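Ticket 341: Course pages load but pictures stay blank
Product: Stikach page builder
Site: Wosmont continuing education portal
Opened: 1/18/24
Status: Resolved, monitoring

Reported problem

After the weekend update, text on the lesson pages loads normally but most pictures show as gray boxes. Reloading does not help. The surgery, dental and nursing sections are all affected. Login, quizzes and the certificate download work.

Environment

Stikach 8, hosted at Dastlow. Images are served from a separate media folder with its own cache. The portal has 3,121 media items in the library.

Step 1. Check the files

Opened the media folder over the file manager. Files are there and open when downloaded. Sizes match the backup. No change made.

Step 2. Check the links

Page source still points to the old media address. The update moved the folder up one level and did not rewrite the stored links. Ran the link repair tool on a single page first, and it came back with its links corrected.

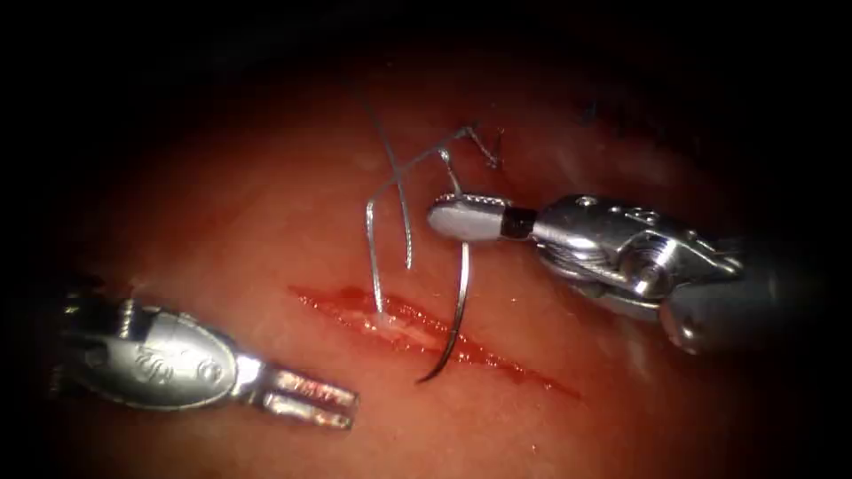 Step 3. Run the repair on the whole library

Took a backup, then started the tool on all sections. It stopped at 100 items with a timeout. Raised the time limit in the Dastlow panel and started again. Second run finished, no errors in the log.

Step 4. Clear the cache

Dental pages still showed gray boxes after the repair. Cleared the media cache from the panel, then the browser cache. Dental pages now load. Nursing pages were fine without this.

Step 5. Captions

Customer wrote back that captions were missing on pages built with the Egilsson theme. Separate cause: the update turned off the "show caption" setting for that theme. Turned it back on under Appearance, Media. Existing captions returned.

Open items

Old media folder is still on the server. Leave it in place until February, then delete it if there are no new reports. Link repair should run by itself after an update that moves folders. Passed to the Stikach developers as a bug.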